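Keeping Old Airplane Books in Good Shape at Home

1,674 shares
26 comments

If you're anything like me, you started with one pilot's memoir from a yard sale and now you have a whole wall of them, along with squadron histories, flight manuals, and those big floppy picture books that never fit on any shelf. Most of mine came out of somebody's basement, and they smelled like it, too. So I've put together what I do with a new arrival before it goes in with the others (bear with me, I do go on a bit when it comes to books).

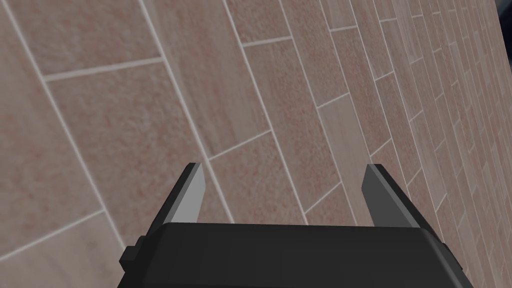
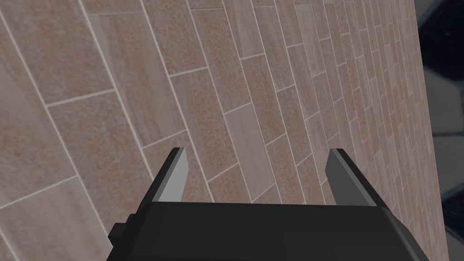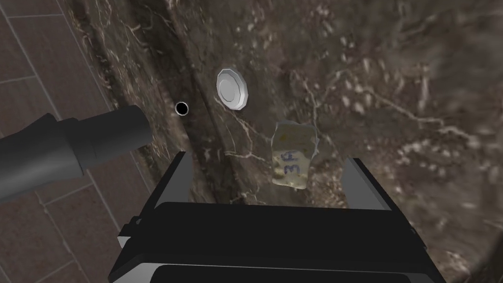

Tsehay Kumsa wrote in to say that she never shelves a secondhand book the day it comes home. Hers stay in a paper grocery bag on the porch for a week, with the top folded over, and on Thursday she goes through the bag and checks the spines and the gutters for anything that moves. I used to skip this, and after reading her note I'm a little ashamed of myself!

Once a book has passed the bug check, stand it upright on a table and fan the pages open. Leave it that way for an afternoon in a dry room, out of the sun. For the musty smell, put the book in a lidded tote with an open dish of baking soda next to it, and please don't sprinkle the stuff on the pages, which I did once to a lovely history of the Mendell flying school. I was still shaking white powder out of the chapter on crosswind landings a year later. Three days in the tote will do for most. A really bad one can stay in until you've run out of patience.

For dust, I use a soft, wide paintbrush that has never been near paint. Hold the book shut tight and brush the top edge away from the spine, toward the open side. Glossy jackets can have a wipe with a barely damp cloth and then a dry one. Matte jackets and cloth boards get the brush and nothing else, except maybe a white vinyl eraser for pencil prices, used gently, going in one direction.

Fold-out drawings are where people come to grief. Those three-view plans and cockpit diagrams were folded by a machine, and they only want to go back along the creases they already have. Open them flat on the table with clean, dry hands, and if a fold has started to split, leave the sticky tape in the drawer. It yellows and then it lets go, and it takes the ink along with it. Library mending tissue and a little wheat paste work far better. My copy of Gebreyes on early gliders has a wing plan I mended that way, and it still opens nicely.

The big heavy picture books should lie flat, no more than three to a pile. Everything else stands up straight, snug enough not to lean but loose enough that you can pull one out by its sides. I keep mine on an inside wall, well away from the radiator. My Piltoreo annuals spent one winter against the outside wall in the den, and the back boards came out wavy as potato chips.

And do write down what you have! I've bought the same Tatura wartime memoir twice, in two different jackets, and felt quite pleased with myself both times. A plain notebook by the door is fine, with the title, the author, and where you found it.

1,339 people saved this tip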